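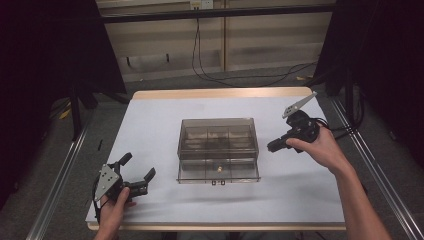
Seit November sortiere ich meine Perlen und den ganzen Kleinkram fürs Schmuckbasteln um, und ich komme einfach nicht zu einem System, mit dem ich glücklich bin. Bisher lag alles in Marmeladengläsern, hübsch, aber man kippt jedes Mal das halbe Glas aus, bis man die eine Quetschperle hat. Jetzt also ein Kästchen aus rauchgrauem, durchsichtigem Kunststoff, oben mit Deckel und lauter kleinen Fächern, unten vorne mit einer Schublade zum Rausziehen. In der Schublade liegt bei mir gerade so ein goldenes Fitzelchen, und genau da fängt mein Problem an: Was kommt nach oben in die Fächer und was nach unten? Wie macht ihr das? Nach Farbe, nach Größe, nach Projekt?
Sirkka Oksanen

drahtliesel
schrieb um 19:42 Uhr
Nach Größe, immer nach Größe! Farbe sieht nur am ersten Abend schön aus. Danach hast du in einem Fach winzige Rocailles und dicke Holzperlen durcheinander und fluchst. Ich habe es zwei Winter lang nach Farbe versucht und dann alles wieder auseinandergefummelt, mit der Pinzette, vor dem Fernseher. Verschlüsse und Ösen kommen bei mir in die Schublade, Perlen nach oben.

Karkis
schrieb um 19:58 Uhr
Sehe ich komplett anders. Wer nach Größe sortiert, macht für jede Kette fünf Fächer auf. Ich fädle nach Farbe, also sortiere ich nach Farbe, fertig. Und Metallteile in eine Schublade ohne Unterteilung? Da rutscht dir bei jedem Aufziehen alles nach vorne. Leg wenigstens ein Stück Filz rein.

Sirkka Oksanen
schrieb um 20:15 Uhr
Filz ist gut, davon habe ich noch Reste vom Adventskalender. Ich schwanke ja auch, weil ich beides mache — feine Armbänder und grobe Schlüsselanhänger für die Nichten. Heute Abend habe ich erst mal das Kästchen auf den Tisch gestellt und überlegt, bevor ich irgendwas einfülle.

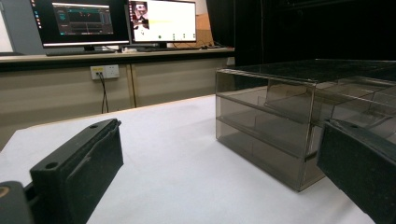 Mir gefällt, dass man von der Seite durchgucken kann. Bei meinen alten Blechdosen musste ich jeden Deckel anheben, und beschriftet hatte ich natürlich keine einzige. Was mir noch Sorgen macht, ist das Getönte. Erkennt man bei rauchgrauen Wänden abends unter der Lampe den Unterschied zwischen Altrosa und Lachs? Oder zwischen Silber und Hämatit?

GarethBainbridge
schrieb um 20:31 Uhr
Nein, erkennt man nicht. Ich hab so ein getöntes Ding für meine Modellbauschrauben (ja, anderes Hobby, gleiche Krümel) und greife bei Messing und Stahl ständig daneben. Mein Rat: kleines Etikett vorne auf die Schublade und eine Liste in den Deckel. Bei Jollham gibt es Etikettenbögen mit 200 Stück, die gehen ohne Kleberand wieder ab.

drahtliesel
schrieb um 20:40 Uhr
Etiketten auf so einem schönen Kästchen, Gareth, das tut mir in der Seele weh!!

GarethBainbridge
schrieb um 20:44 Uhr
Mir tut es weh, wenn ich nachts auf allen vieren eine M2-Schraube suche.

Karkis
schrieb um 20:52 Uhr
Getönt hat auch was Gutes, meine gefärbten Glasperlen sind im klaren Kasten am Fenster alle blass geworden. Ob Rauchgrau dagegen viel hilft, weiß ich allerdings nicht. Sirkka, steht der bei dir später auf dem Tisch oder im Schrank?

Sirkka Oksanen
schrieb um 21:10 Uhr
Auf dem Tisch, ich will beim Fädeln drankommen, ohne aufzustehen. Weiße Platte, da sieht man wenigstens sofort, wenn was wegkullert.
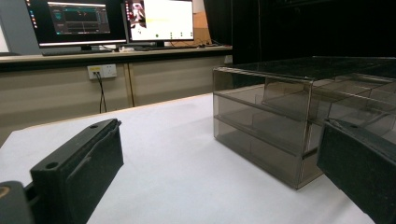 Also, Zwischenstand: nach oben kommen die Perlen nach Größe (sorry Karkis), in jedem Fach dann nur eine Farbfamilie. Schublade kriegt Filz und die Metallteile. Etiketten nur, wenn ich wirklich danebengreife. Und die Rocailles habe ich beim letzten Umzug mal gezählt, fragt nicht warum, es waren 2887. Die passen da nie alle rein, für die bleibt wohl ein Marmeladenglas.

Karkis
schrieb um 21:17 Uhr
Du hast sie GEZÄHLT? Nach Farbe ginge es trotzdem schneller.

drahtliesel
schrieb um 21:23 Uhr
Lass sie doch, Größe hat gewonnen :) Sirkka, nimm für den Filz lieber den dünnen, sonst klemmt dir die Schublade.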